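Let Them Take Old Computers Apart

Every spring, when our robotics club sits down to choose a project, a parent or a visiting engineer asks me why we don't do something more exciting. Drones, maybe. A soccer match between rovers. I always give the same answer, and I get a little louder every year: we are going to take apart old computers, and it is the best robotics project I have ever been near.

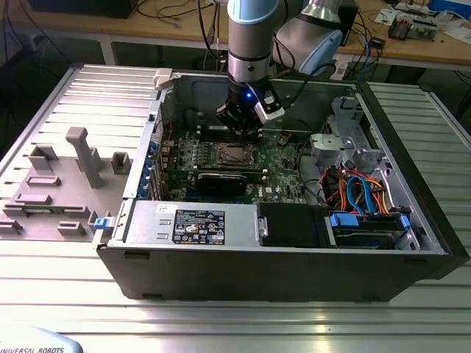
Why an old desktop beats a shiny kit

I run the after-school club at Saithong with Kittipong Khunthong, who teaches shop and has far more patience than I do. Before this we did kits. The kits were fine! The pieces fit, the instructions were clear, and by the end every team had a machine that did the same thing as the next team's machine. The students were happy for an afternoon and then they forgot it.

A computer tower is a different animal. It was put together by people who had human fingers in mind, and it is full of small decisions that make sense to a hand and none at all to a gripper. Memory sits in slots with little latches at the ends. The hard drive rides in a cage on blue plastic rails, and somebody has to squeeze those rails just so. Then there are the cables, the wonderful awful cables, orange and red and yellow and blue, looping over the very part you want to reach. You can't write a neat program for a cable that lies differently in every case you open.

And that is where the learning is. Our team this year is called Gustitside (the name came out of an argument I missed, and I have been told it is too late to change it). They wrote a long plan in March for pulling a stick of memory. Open the latches, grip, lift. It looked so simple on the whiteboard. Then they started asking which latch first, and how hard, and what the arm should do if the stick tilts. By the end of that meeting the plan had 71 steps, and two of the students were arguing happily about whether step five should exist at all. I could have stood there all night.

What the students see that I didn't

I came into this thinking the point was programming. Kamol Mahawong changed my mind. He is a senior, he came to us from the bike repair club, and he had never written a line of code. What he knew was how things come apart. In his first week he picked up a side panel, turned it over and spent most of the meeting studying the posts and tabs molded into it, while everyone else crowded around the arm. Then he explained to the rest of us how the designer had meant the case to be opened. He was so good at it! The programmers began bringing him their questions, and he began asking them to teach him code in return.

That trade is the thing I would most like other clubs to copy. A kit tends to reward the student who already knows the software. Taking apart a real object makes room for the one who fixes bikes, the one who draws well, the one who reads every label on a power supply because labels are interesting. We have four students doing jobs that did not exist in our club before, and one of them does nothing but sort parts and write down how each came loose. Her notebook, which she calls Stideo, is better than any manual I own.

About the mess

People do worry about the pace, and I understand. Flatico, the contest we used to enter, wanted a finished machine and a short video at the end. We would have neither. Some weeks our whole progress is a better way to approach a power supply, and a principal walking through could be forgiven for thinking we had been at it for ten minutes.

I still think slow is right for this age. The students have time to be wrong in detail. They also learn what is inside a thing they use every day, and I have watched more than one of them look at an expansion card and realize it just pulls out of a slot — that a person could do this, that they could do this. One girl went home and replaced the fan in her grandmother's computer. She told me before she told me hello.

So if you help run a club and you are picking next year's project, ask your school office what is sitting in the storage closet. Take the oldest tower they will give you. Let the students open it by hand first, all of them, and don't bring out the arm until they have argued over every latch. Kittipong keeps a box of spare screws by the door, and he says you will want one too.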